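## 3. Tasks and Setting

### 3.1 Choice of chores

The question addressed in this paper is whether a general-purpose two-armed robot can carry out ordinary household chores at a level that a resident would accept. Earlier reports have tended to answer it with single demonstrations, often filmed after many attempts and with the objects laid out in advance. Such demonstrations establish that a motion is possible. They say little about how often it can be repeated, or how much help was given between attempts.

We selected nine chores from a longer list prepared by Tamsin Hutchins and Vernon Fortin. The list was drawn from interviews with residents of the Lakatos apartments, who were asked which jobs they would hand over first if they could. Laundry was named more often than any other kind of work, and within laundry the residents separated washing, which they regarded as solved, from everything that follows it. Hanging, taking down, folding and putting away were all described as tedious. Three of the nine chores therefore concern clothing, and the present section gives most of its space to the first of them, the hanging of garments on a rail.

A chore was admitted to the study only if it met the following conditions:

- It is normally done by one adult without special training.
- It can be done with items already found in the home.
- A person who did not watch the work can judge the result afterward.

The third condition excluded several jobs that were popular with residents, including tidying a child's room, where the judges could not agree on what a finished result would look like.

### 3.2 Hanging garments

Hanging a shirt is a simple job for a person and a difficult one for a machine. The garment has no fixed shape. Its collar and shoulders must be found within a crumpled heap, the hanger must be passed into the neck opening without catching the cloth, and the hook must then be brought over a rail that may already be crowded. Each of these steps changes the shape of the garment, so a plan made at the beginning is out of date by the time it is needed.

For this reason we divided the chore into five stages: picking up, finding the shoulders, inserting the hanger, placing the hook on the rail, and letting go. The last stage was added at the suggestion of Kaj Frandsen after the pilot work in December. In the pilot, a number of trials that had gone well up to that point were lost when the fingers opened and some fold of cloth stayed caught between them. A person corrects for this with a small shake of the hand and is rarely aware of having done so.

The garments were chosen to differ in weight, stiffness and color. Denim keeps its creases and resists the hanger. Thin white fabric gives little resistance but is hard for the vision system to separate from other white items next to it. Plastic hangers of ordinary household quality were used throughout, and no markers were attached to the hangers, the garments or the rail. Work took place in a furnished room, and the furniture was left in place during trials.
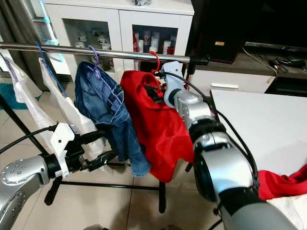
**Figure 1.** Hanging task, with both arms at the drying rack. The right gripper is at the top of the red shirt and holds the area around the red hanger, whose hook is over the rail. The denim garment and two white garments hang to its left.

### 3.3 Scoring

Each garment was hung in 20 trials. A trial began with the garment on the table and ended when the grippers were clear of it or when the time limit was reached. Trials were scored by two judges, who worked from the recordings and did not confer. Where they disagreed, the trial was passed to Hicham Chraibi, whose decision was final.

Two scores were recorded. The first, which we call *completion*, asks only whether the garment is on its hanger and the hanger is on the rail when the trial ends. The second, *acceptability*, asks whether the garment could be left as it is. A shirt may be complete and still fail this second test – for example, when cloth is gathered near the collar in a way that would slow drying or leave a crease. Garments that had been hung in earlier trials could stay on the rail, and moving or dislodging one of them counted against acceptability but not against completion.

We consider the distinction important. A resident who must walk back to the rack and straighten every item has been spared part of the job, and arguably the easier part. In the interviews, several residents stated that they would rather hang the clothes themselves than correct the work of another person, and there is no reason to expect more patience toward a machine.

### 3.4 Human assistance

All assistance was logged, including assistance that the operator regarded as trivial. Returning a dropped hanger to the table, turning a garment right side out, and moving the rack back to its mark were each entered as one event. Trials with any such event were kept in the data but reported separately.

The control software was Wovel, in the version maintained by our group, with grasp planning supplied by the Bremonard library. No settings were changed between garments. This rule was strict and at times costly. It was clear to the operators that a slower closing speed would have helped with the thin fabrics, but a household user could not be expected to make such a change, and it was not made.

### 3.5 Limits of the setting

The setting favors the robot in several respects. The rack stood at a known distance, the rail was within reach of both arms, and garments were presented one at a time. A real load of laundry arrives as a single tangled mass, and separating it is a chore of its own that we have not attempted to score. Small items such as socks and underwear were left out, as were bed sheets, which are wider than the reach of the arms.

In other respects the setting was left as we found it. Daylight was not controlled. Results for the hanging chore should be read with both sets of conditions in mind, and they are not directly comparable with those reported for the folding chore in Section 4, where a fixed lamp was used.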